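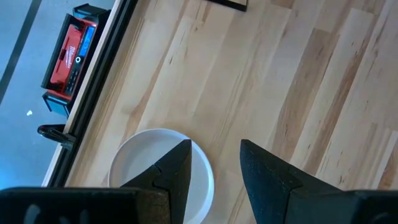
Avano — bras de table pour débarrasser et ranger la vaisselle

L'Avano de Cletwood est un bras fixe destiné aux cuisines de collectivité, aux salles de pause et aux ateliers qui veulent automatiser une partie du débarrassage. Il travaille sur un plan horizontal, devant lui, avec une pince à deux doigts. Il ne lave pas, n'essuie pas et ne se déplace pas.

Ce qu'il sait faire aujourd'hui

Prendre un bol, une assiette creuse ou un gobelet vide et le poser dans un bac. Les bols ronds à bord épais sont les plus faciles : un doigt passe à l'intérieur, l'autre à l'extérieur. Comptez 22 secondes par pièce, dépose comprise. Une personne va nettement plus vite, et l'Avano n'a d'intérêt que s'il travaille pendant que l'équipe fait autre chose.

Lors de nos essais à l'atelier de Nerness, sur 223 prises de bols vides, 82 % ont réussi du premier coup. La plupart des autres ont abouti à la deuxième tentative.

Ce qu'il ne sait pas encore faire

— Les assiettes plates posées directement sur la table. Les doigts n'ont pas de prise sous le bord.
— Les verres à pied et la vaisselle fine.
— Les récipients qui contiennent encore du liquide.
— Les piles. Le bras prend parfois deux bols emboîtés et en lâche un.
— Les couverts, sauf avec les doigts Santoso (en option), que nous réservons pour l'instant aux clients pilotes.

Installation

Plan rigide, de niveau, éclairé uniformément par le dessus. Le bois, le stratifié et l'inox mat conviennent ; l'inox poli provoque des erreurs de repérage. Laisser libre la zone de dépose. La mise en service prend environ 7 heures, apprentissage de votre vaisselle compris. Prévoir plusieurs exemplaires de chaque modèle.

Entretien

Doigts démontables, à nettoyer à l'éponge et à l'eau savonneuse. Ne pas les passer au lave-vaisselle.

Disponibilité

Sur devis, en achat ou en location. Un essai avec votre propre vaisselle est possible à Nerness avant toute commande.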